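I have owned the same desktop tower for longer than I've owned my sofa, and I've treated it with less respect. It lives under the desk in the back bedroom and gets kicked most evenings. In June it began making a noise like a wasp in a biscuit tin, and I dealt with this in the traditional manner, by turning the radio up.

Deirdre Moriarty, who shares the other side of the desk and therefore the wasp, eventually said that either the computer was getting a clean or she was moving to Galtness. I've been to Galtness. I ordered a tin of compressed air.

## Getting the lid off

The side panel came away after 3 goes and a small amount of language. I won't describe the fluff in detail. Some of it was cat, and we haven't had a cat since the old flat in Holroyd Street.

I'd expected to be baffled by what was underneath, and I was, though less than I'd hoped. Once a case is on its side with the panel off, most of it sorts itself into things that are obviously slots and things you'd better leave alone. The processor sits under its metal frame looking important, and the memory goes in the long dark slots on either side of it. Everything else is a sort of small town seen from a plane. 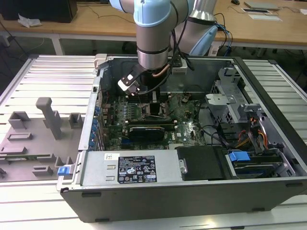
## The memory business

Ziad Nassar had told me that while I was in there I might as well put more memory in. Ziad says "while you're in there" about everything. He said it about our bathroom tap and we ended up with a new floor.

Still, memory is the one job I'd recommend to the nervous. You open the end latches, line up the notch and press down until it clicks. It takes far more pressing than feels decent. I stopped twice to check I wasn't about to snap the board in half, then leaned on it like a man closing a suitcase.

I had 4 screws when I began and 3 when I finished. The other one is in the carpet and will be found in due course by a bare foot.

## Results

It started first time, which was almost a disappointment after I'd rehearsed the speech. The wasp has gone. There's now a faint tick, which Deirdre can hear and I've decided I can't.

Ziad wants to know if I've thought about the power supply, while I'm in there. I've put the panel back on.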